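Seminar Nachrichtenpraxis, Sitzung 4: Die Eilmeldung

Skript zur Vorlesung, Stand August 2020

Lehrende: Aisyah Liem, Übungsleitung: Melati Subramaniam

Willkommen zurück! In der letzten Sitzung ging es um den Aufbau einer normalen Meldung, heute kommt mein Lieblingsthema: die ersten zwanzig Minuten, in denen eine Redaktion fast nichts weiß und trotzdem schreiben muss. Ich habe das selbst jahrelang im Spätdienst gemacht und finde es immer noch eine der schönsten Formen, die unser Handwerk zu bieten hat. Ein Satz, manchmal zwei, und alles muss sitzen.

4.1 Was ist eine Eilmeldung?

Wir unterscheiden im Kurs zwischen Eil, Vorrang und Zusammenfassung. Die Eil besteht aus einem einzigen Satz mit Quelle. Der Vorrang liefert zwei bis drei Absätze nach und darf schon ein wenig Hintergrund enthalten. Die Zusammenfassung ordnet dann alles neu und ist ein eigener Text (bitte keine verlängerte Eil abgeben, das sehen wir sofort!).

Für die Eil gilt bei uns eine Obergrenze von 200 Zeichen, Leerzeichen mitgezählt. Die Überschrift soll unter 80 Zeichen bleiben. Das klingt eng, und das ist es auch, aber nach ein paar Versuchen macht es richtig Spaß, jedes überflüssige Wort hinauszuwerfen. »Wie am Nachmittag bekannt wurde« ist so ein Kandidat. Von wem wurde es denn bekannt? Genau das wollen wir lesen.

4.2 Die Quelle im ersten Satz

Unser Fallbeispiel ist der Brand im Hafenlager von Saltidside, den die Älteren unter Ihnen schon aus dem Einführungskurs kennen. Die erste Nachricht kam damals von einem Anwohner, der am Telefon von »mehreren Explosionen« sprach. Die Lokalredaktion schrieb das Wort direkt in die Überschrift. Die Feuerwehr bestätigte später einen Brand und geplatzte Reifen. Explodiert war nichts.

Vergleichen Sie die beiden Fassungen:

Fassung A: Mehrere Explosionen erschüttern Hafen von Saltidside.

Fassung B: Im Hafen von Saltidside brennt nach Angaben der Feuerwehr eine Lagerhalle. Ob Menschen verletzt wurden, ist noch unklar.

Fassung B ist vier Minuten später fertig geworden. Diese vier Minuten waren ein einziger Anruf bei der Leitstelle, und ich liebe diesen Anruf! Er hat der Redaktion eine Korrektur, eine Entschuldigung und einen sehr unangenehmen Abend erspart. Achten Sie auch auf den zweiten Satz: Was noch offen ist, gehört in den Text. Leserinnen und Leser kommen damit wunderbar zurecht.

4.3 Zahlen, die sich bewegen

In den ersten Stunden widersprechen sich Zahlen fast immer. Beim Hochwasser in Koubek meldete der Landkreis 607 Menschen in Notunterkünften, das Rote Kreuz vor Ort kam auf 692. Beide hatten sauber gezählt, nur zu verschiedenen Zeitpunkten. Der Landkreis hatte den Stand vom Mittag, die Helfer den vom Abend.

Wie geht man damit um? Bitte nicht mitteln. Nennen Sie die Zahl mit Quelle und Uhrzeit, und wenn beide gebraucht werden, dann eben beide. Im Redaktionssystem Timivik, mit dem wir in der Übung arbeiten, gibt es dafür das Feld »Stand«. Füllen Sie es aus, auch wenn es lästig ist. Wer die Schicht übernimmt, wird Ihnen danken. 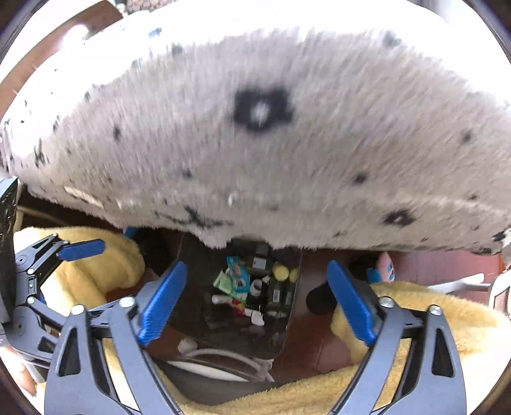

4.4 Korrigieren

Fehler passieren, auch guten Leuten. Eine Berichtigung nennt den Fehler, die richtige Angabe und die Uhrzeit der Änderung. Stilles Überschreiben ist in diesem Kurs nicht erlaubt und führt in der Übung zu Punktabzug. Ist eine Eil im Kern falsch, wird sie zurückgezogen, und zwar auf allen Wegen, über die sie hinausging: Ticker, Push, soziale Netzwerke.

Formulierungsvorschlag: »Berichtigung: In einer früheren Fassung hieß es, die Brücke sei gesperrt. Gesperrt ist nur die Zufahrt.« Kurz, klar, fertig.

4.5 Übung zur nächsten Sitzung

Melati Subramaniam hat das Material vom Planspiel Vinier überarbeitet, und es ist großartig geworden. Sie bekommen nacheinander fünf Meldungen über einen Stromausfall, zwei davon widersprechen sich. Arbeiten Sie zu zweit. Abzugeben sind:

eine Eil mit Überschrift
ein Vorrang, höchstens drei Absätze
eine Berichtigung, falls nötig (überlegen Sie gut!)
ein kurzes Protokoll, wen Sie wann angerufen hätten

Abgabe über Timivik, Ordner »Sitzung 4«. Das Protokoll bitte stichwortartig, dafür mit Uhrzeiten. Die besten Lösungen vom Durchgang im Mai liegen im selben Ordner, schauen Sie aber erst nach dem eigenen Versuch hinein.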